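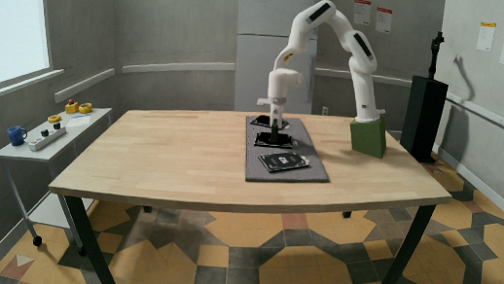 What is a bye in a knockout cup?

It is a free pass to the next round. A team with a bye doesn't play in that round at all, and goes through anyway, usually while having a nice lunch.

It sounds like cheating. It is really just sums. In a knockout, two teams play and the loser goes home, so each round should halve the number of teams. That works beautifully if you begin with 32: 16 are left, then eight, four, two, and a winner who is unbearable until next year.

Now meet the Pitmont Cup, which had 34 teams enter last October. Halve 34 and you get 17. Halve 17 and you get eight and a half, and half a netball team is very hard to find shirts for.

So the organisers got rid of the two extra teams first. Four teams played two early matches, the two losers went out, and the other 30 had byes. Two winners plus 30 makes 32, and everyone could stop worrying. 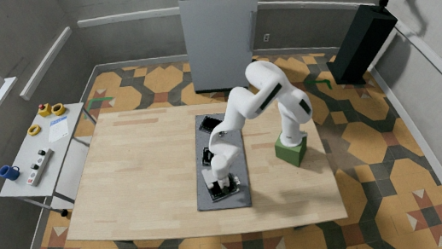 Who gets the byes?

There are two main ways to decide. One is to pull names out of a hat (or a bag, or a bobble hat if it's cold). The other is seeding, where the teams that did best last year are put at the top of a list and given the byes as a sort of reward. Small teams often grumble about seeding. Big teams think it is very sensible.

Pusville had a bye last time and lost their very first match to Palacios, who had already played once and were nicely warmed up. A bye gets you into the next round – it doesn't get you any further.

Try it with your friends. Write down a number of teams, then find the biggest number from this list that isn't more than yours: 2, 4, 8, 16, 32. Take it away from your number. The answer is how many early matches you need. 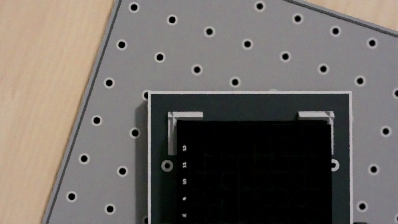
How many matches are there in the whole cup?

Always one fewer than the number of teams. Every match knocks out one team, and everyone but the winner has to be knocked out, so 34 teams need 33 matches. With 800 teams you would need 799, and a lot of oranges.

Words by Philomena Boateng

Home Sports Puzzles Ask Us Grown-ups

Comments (3)

netballnell: we had a bye and my dad still drove us there

Oskar, 9: I did it with 11 teams and got 3 early matches. Is that right?

Philomena: Quite right, Oskar. And five teams get a bye.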